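Scenic route designation

A scenic route is a road that a government, tourist board or private group has named as worth driving for its own sake. The name may come with signs, a printed map and a number, or with nothing at all. Supporters say designation protects landscapes and brings money to small towns. The evidence for either claim is thinner than the brochures suggest.

Origins

Roads were being laid out for pleasure driving by the early twentieth century, when car ownership was still limited and a Sunday drive was a novelty. Most later schemes built nothing. They put a new name on roads that already existed, often farm roads or old main roads that had lost their through traffic to a highway. Some promoters claimed an older history for their routes, linking them to trade paths or pilgrim ways. Many of these links rest on a single local pamphlet, and several appear to have been made up to fit the map.

Selection

There is no agreed test of what makes a road scenic. Some programs score each stretch for views, history and lack of clutter. Others accept any road that a local sponsor is willing to pay for. The Declercq scale, often cited in planning papers, gives up to 13 points per stretch, but its scorers are usually people already working on the application. Liesbeth De Haan has noted that two teams sent over the same road in different seasons can reach very different totals, and that the higher one tends to be the one that gets filed.

Economic effects

Figures for visitor spending should be read with care. The Clestano Loop, a route of 112 miles, was credited by its promoters with 395 new jobs. The report, prepared by the consulting firm Stedetti, counted seasonal and part-time posts as full jobs and included a hotel that had been planned before the route was named. A later review by Selina Brunner could tie only a small share of the total to the route, and she did not rule out that those posts would have appeared anyway. The larger number is still the one printed on the signs.

Towns that gain visitors may also gain costs. Parking, trash pickup and road repair fall on local budgets, while much of the spending goes to fuel and lodging chains based elsewhere.

Protection

Designation is often described as a form of conservation. In most programs it limits billboards and little else – a quarry or a warehouse may still be approved within sight of the road. Clovavstead lost three of its listed viewpoints to new building without losing its status.
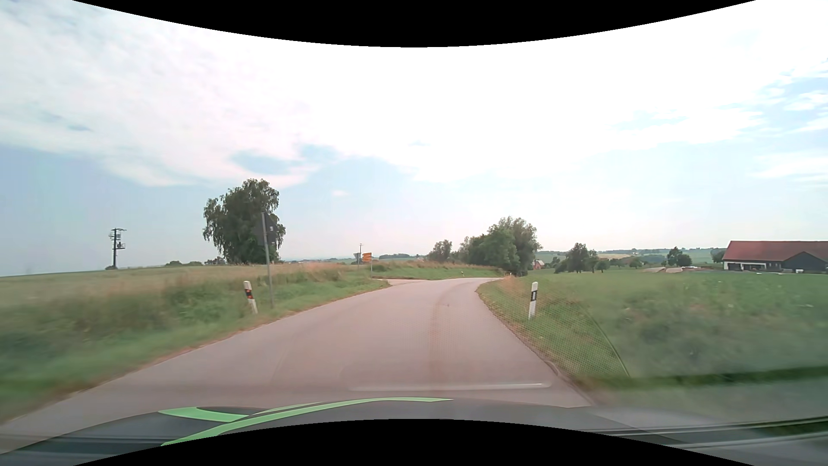 Road condition is the part of the subject that gets the least attention in promotional material. A road chosen for its quiet character was seldom built for tour buses, and the applications rarely say how two of them are supposed to pass. A narrow paved road bending between grassy fields, with no painted center line or edge lines, suits the usual idea of a scenic drive very well. Whether it suits the extra traffic is a separate question. Widening and striping such a road can take away much of what it was picked for, and leaving it alone puts the burden on drivers who may not know it. Most programs have no written policy on the matter and leave it to whichever local office maintains the pavement.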